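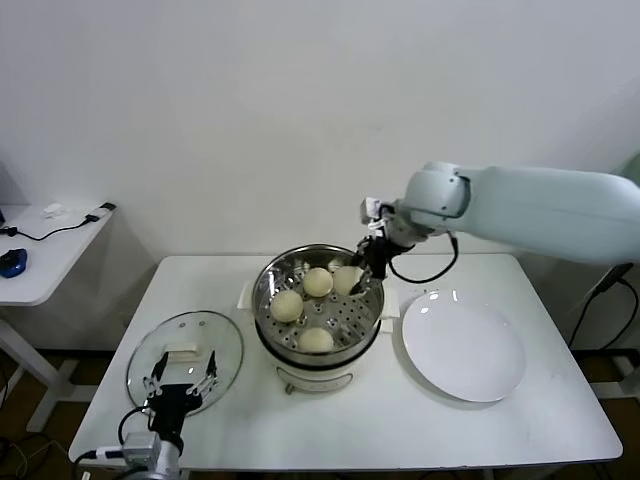 4.2 Holding time and crumb softness

The most exciting result of the May trials came from the holding stage, which earlier work on steamed bread has mostly passed over. Buns made with Brerwood flour and a 13-hour sponge kept their softness far longer than the straight-dough buns did, and the gap showed up in every batch. Tasters at the Kistside kitchen picked out the sponge buns with ease, even after 30 minutes under the lid.

Figure 4. Steamed buns in a round stainless-steel basket with a perforated base.

We had expected the crumb to tighten as soon as the heat was turned down. Instead, firmness stayed nearly flat for the first half of the holding period and then rose slowly – a pattern that fits the slow-staling model proposed by Bosman and Postma in their study of rye loaves. It was a real pleasure to see a model built for oven bread carry over so well to a dough that never browns.

Skin texture was less tidy. Two of the seven batches developed a wrinkled surface, and both had been proofed on the warmer shelf. Hendrik Bosman suggested that over-proofing weakens the outer layer before steaming begins, and we return to his idea in Section 5. Batches proofed on the lower shelf had smooth skins throughout, whichever dough method was used.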